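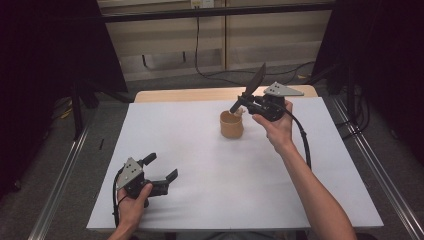
*Slide 4. Cup task, two hand-held grippers, view from the head camera.*

**Set-up (keep to one minute)**

- One operator, one gripper in each hand. No arm in the loop at this stage.
- Each gripper carries a grey triangular plate with dark dots. Point to both on the slide.
- White sheet over the table, small tan cup near the middle. Right gripper is close to the rim, left gripper is open at the near corner.
- Cables stay on. We tried Jatholm without them in September and lost too many runs to dropped packets.

**Data**

- 696 demonstrations kept after filtering. Filter rule is on the backup slide; only go there if asked.
- 200 held out, split by session. A random split puts near-identical runs on both sides and flatters the score.
- Start position of the cup is drawn from a grid. The operator does not choose it.

**Result**

- Compare Laleck (both wrists plus head view) with Prasier (wrists only).
- Prasier matches Laleck on the approach and falls behind once the fingers are at the rim. Pause on this plot.
- Most failures are a finger touching the outside of the cup. Grip force is a minor cause.
- Morgan baseline: same data, no head view, longer history. It recovers part of the gap at the cost of slower control.

**If asked**

- Left hand: recorded in every run, including those where it stays open throughout.
- Other cups: not tested. Say so plainly.

Next: slide 5, timing offsets.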